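Mairéad Keogh wants to see the failures first

Mairéad Keogh has a habit of asking vendors for their worst hour of logs. Most don't send it. "They send me a highlight reel and a number," she says. "I don't know what to do with a number."

Keogh writes the planning code at Wurkby, a small software shop that sells its grasping stack to people who build kitchen and stockroom robots. Over the past year her customers have started asking for policies learned from demonstrations, where a person works a hand-held gripper through a chore and a network learns to copy the motion. She has agreed to support it. She hasn't agreed to be excited.

Her first complaint is with the way results are counted. In August, a competing package called Veloso was shown stacking dishes 30 times in a row. Keogh went through the footage and found the dishes starting in the same place every time. "So what did it learn? It learned that table," she says. "My old planner can do that table too, and I can tell you why it moved the way it did."

Her own team has 1,212 recorded demonstrations, and she threw out 126 of them before training anything. In most of those, the position estimate had drifted while the operator was moving, so the path on file didn't match the path of the hand. The software accepted them without a warning. She wrote the check herself, over a weekend, and she is still annoyed that she had to.

I asked whether busy backgrounds help, as the sales decks like to claim. She pulled up a recording of a stack of bowls on a plaid tablecloth, with cooking oil and packaged food along the back of the table.
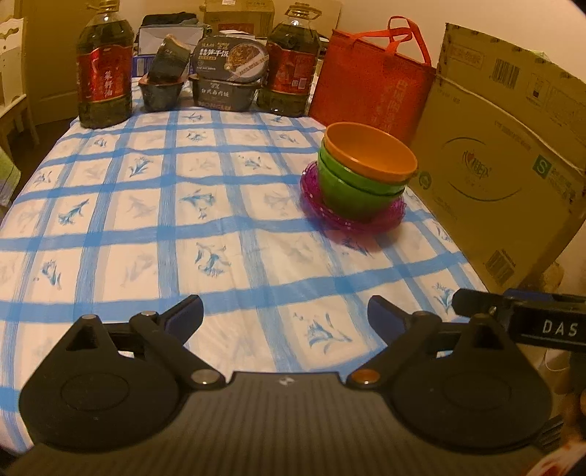 What the network is looking at

"Tell me which part of that it's using," Keogh says. "The orange bowl? The squares on the cloth? Everybody assumes the bowl." Her guess is that a pattern that regular gives a network an easy ruler, and that a policy could lean on it and score well until someone changes the cloth. She hasn't proved this. Harvey Chan, who runs the perception side, thinks she is wrong and has told her so.

They do agree on the translucent plate under the bowls. Chan doesn't trust depth readings on material like that, and for now the planner treats any such region as unknown and keeps clear of it. Keogh calls this "cowardly but safe."

Would she put a learned policy in front of a paying customer? She would, for the last few inches before contact, with her planner holding the limits and able to stop the arm. Five customers have asked for more than that. She has told all of them to wait until she can replay a bad grasp and find the line, or the layer, that caused it.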